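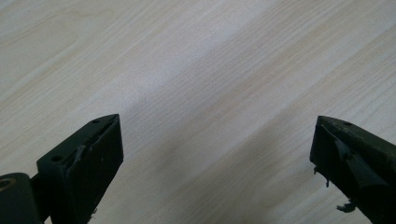
Les deux doigts ouverts au-dessus de la table, patins déchirés des deux côtés, le droit plus abîmé que le gauche.

Bon, il fallait bien s'y mettre ! Sur ma pince Ferkau, je repoussais le changement des patins depuis novembre (un petit lambeau qui dépasse, on se dit que ça tiendra encore), et voilà où on en arrive. Je vous raconte comment je fais, c'est l'affaire de 39 minutes chez moi, café compris.

Il vous faut : une bande de caoutchouc adhésive (je prends la Nieminen), un cutter neuf, de l'alcool isopropylique, du papier abrasif grain 300 et un chiffon qui ne peluche pas.

Coupez l'alimentation, doigts grands ouverts. Attrapez le lambeau par le bout le plus décollé et tirez doucement, à plat, en descendant vers la base. Ne grattez pas au tournevis, j'ai marqué un doigt comme ça l'an dernier et la rayure y est toujours...

Pour la colle qui reste : alcool, on attend, on frotte, on recommence. Ensuite un coup d'abrasif très léger, et encore de l'alcool. Attention aux petits trous du dessus, la poussière adore s'y loger.

Découpez les deux patins ensemble, posez-les en partant de la pointe, puis arasez les bords. Moi je laisse serré une nuit sur une cale en bois.

Au redémarrage, refaites le zéro dans Irnirov (menu Outil, page 6) : l'épaisseur a changé, et sans ça la pince force à la fermeture.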